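# The Speaker That Learned to Keep Quiet

My mother-in-law's kitchen in Motthorpe has had a radio in it for as long as I've been married into the family, and for most of those years it was the same radio, a cream-colored thing with a dial you had to coax. When it finally gave out last October, right in the middle of the farm report, the whole family got together and bought her a Flodance. It's one of those round little speakers you talk to, and I'll admit I was the one who pushed for it. I had visions of her asking for recipes with flour up to her elbows.

What happened was that the two of them didn't get along at all. She has a soft voice and a habit of starting a sentence, thinking it over, and starting again, and the speaker kept jumping in after the first three words. She'd say, "Could you play, oh, what is it," and it would cheerfully play a song called "What Is It." By Thanksgiving she had put a tea towel over it.

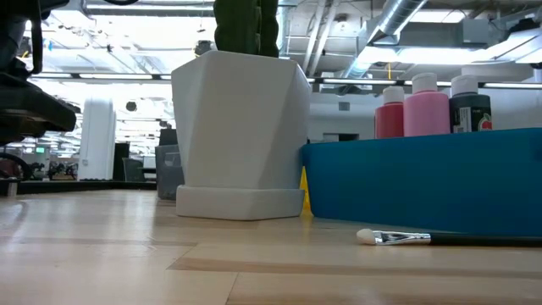 I mention all this because I've spent the winter living with five different voice speakers, one after another, and the question I kept coming back to was hers. Will it wait for me to finish? You won't find that on the side of the box, where it's all bass and microphones, but it has made more difference to me day to day than anything to do with sound.

The Katiyar was the one I liked best for this. There's a setting, tucked a good way down in the app under "Conversation," that lets you stretch out how long it listens before it answers. Mine is set to 2 seconds. That sounds like nothing, and the first evening it felt like talking to somebody on a ship — but within a week I had stopped noticing, and I'd also stopped barking orders at it, which my husband was kind enough to point out.

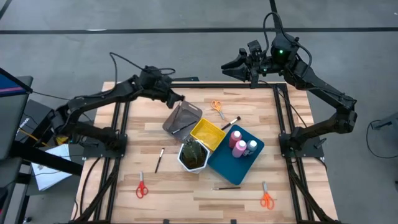

The music is perfectly nice, too. I played it a lot of old piano records and some rather loud brass, and it kept its manners with both. It gets a little muddy if you push it up against a wall, so give it some room on the shelf if you have any to spare. The timers are wonderful! You can name them, and it will tell you that the rice is done and the eggs are not.

Then there's the Koltangate, the big one, and I wanted so badly to love it. It fills a living room without any trouble and the cloth cover comes off for washing (why don't they all do that?). But it answers quickly and it answers long. I asked it for the weather and got the pollen, the sunset and an offer to hear more.
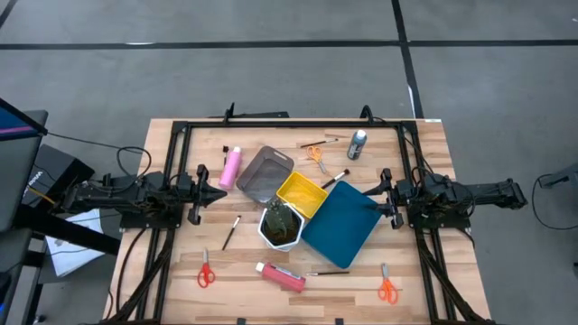 You can turn on a brief mode, and it does help, though mine seemed to forget about it every time the power blinked, and out where we live the power blinks a good deal. I wrote down 58 mishaps with it over the month I had it, everything from the wrong station to a shopping list with "um" on it.

As for my mother-in-law, we took the Flodance home with us and left her the Katiyar, with the pause stretched as far as it goes. She still says please to it. The tea towel is back on the oven door, and when I called on Sunday I could hear the farm report going in the background, a bit too loud, the way she's always had it.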